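How do you get old cotton sheets soft and white again without bleach?

Posted in Laundry & Linens by pernow_porch, 2019-02-21

My aunt left me a cedar chest full of sheets and pillowcases, and I would dearly love to use them. They're plain cotton, I think, and they've gone a sort of weak-tea color along the folds. They also feel stiff, almost like paper. I ran one through a normal warm wash and it came out smelling better but looking just the same. I don't want to use chlorine bleach because one of my kids gets a rash from it, and I'm a little afraid the cloth wouldn't stand it anyway. We have well water here, if that makes a difference. Any advice is welcome, and please don't be shy about the small steps, I'm new at this!

WikeLaneLinens

Oh, what a nice thing to be left! I've been bringing old bedding back to life for years and most of it comes around with patience. Those fold lines are usually age and a bit of old soap that never got rinsed out, and the stiffness is often the same soap plus minerals from the water.

Start with a long soak. Fill the tub with the hottest water the fabric can take (for plain white cotton that's pretty hot), stir in oxygen bleach, the powdered kind with no chlorine in it, and go by the amount on the package. Make sure it's all dissolved before the sheets go in. Leave them overnight. The water will probably turn an alarming color, so drain it and do it again until it stays fairly clear. I had one set that took 5 rounds, and I was ready to give up at the third.

Then wash with half your usual detergent and give it two full rinses. Skip the fabric softener, it coats the cotton and you'll be right back where you began.
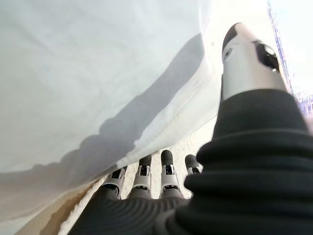 Sunshine is the other half of it. Dry them outdoors on a bright day, and if a mark is being stubborn, dampen it and let it have another afternoon. Before they go away again, check the hems, too. Old thread gives out long before the cloth does, and a few minutes with a needle now will save you a long rip later. When they're nearly dry I tumble mine on low for 15 minutes and they come out lovely.

driltach_dan

vinegar in the rinse. works for me

Skesholm Sue

I agree with nearly all of the first answer, but please have your well water tested for iron before you do all that soaking! We moved out to Skesholm one October and I couldn't understand why every white thing I owned was turning orange. With iron in the water, oxygen bleach can leave you with new spots. A rust remover made for laundry took care of mine, and for the really good pillowcases I still drive over to the laundromat in Wike, where they're on town water.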